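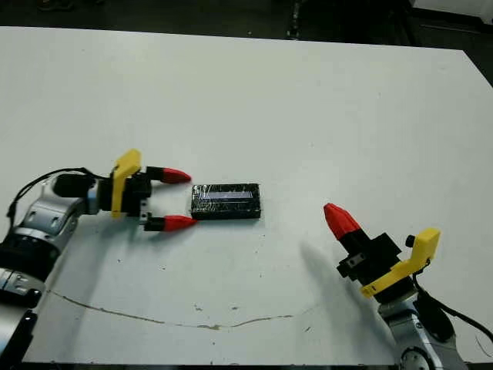 A small black block on a white table, with a robotic arm on either side.

Trarnine: Frequently Asked Questions

What is Trarnine about?
Trarnine is a crime drama set in a ferry town in winter. Daiane Assunção plays Vera, a court interpreter who is asked to translate for a murder suspect and realizes she knew him as a teenager. Jae-hoon Jeon plays the suspect, Myung. Most of the story takes place over four nights in the courthouse and the hotel across the street.

Who directed it?
Daiane Assunção directed as well as starred. This is her second feature. Her first, Girkier, was a family comedy, and the two films have very little in common beyond some of the crew.

Is it based on a book or a true story?
No. Assunção wrote the script herself. The town of Trarnine does not exist, and neither does the court case.

When does it come out?
The film opens in theaters in December. Showtimes are posted by each theater, usually early in the week before opening. We don't have the full list.

What is it rated?
The film is rated R for violence, language and a sex scene. The violence is mostly in the first half hour. One scene involving a drowning is long and may be hard for some viewers to watch.

How long is it?
119 minutes, including the credits. There is no scene after the credits.

What languages are spoken in the film?
English, Portuguese and Korean. Subtitles appear for all of the Portuguese and most of the Korean. A few of Myung's lines in the hotel are left without subtitles on purpose, so please don't report this to the theater as a fault.

Where was it shot?
Mainly in Vesberg, with the harbor scenes filmed over 19 nights. The courtroom is a set. Vesberg residents will also recognize the old ticket hall, which was used for the hotel lobby.

Were local people used as extras?
Yes. A total of 962 people signed up and just over 200 were used, most of them in the ferry scene. Extras are not listed by name in the credits.

Does Jae-hoon Jeon do his own singing?
Yes. The song in the bar was recorded live on the set. He had not sung on screen before and asked for it to be done in one take, but the version in the film is the fourth.

Will there be a soundtrack album?
A short album with four tracks will be available to stream when the film opens. The bar song is included. There are no plans for a vinyl release.

Is there going to be a sequel?
Nothing has been announced. Assunção has said she would like to make something lighter next.

Can I hold a screening at my school or film club?
Not while the film is in theaters. Requests for group screenings open after the theatrical run ends. Please include the size of your room and whether you plan to charge admission.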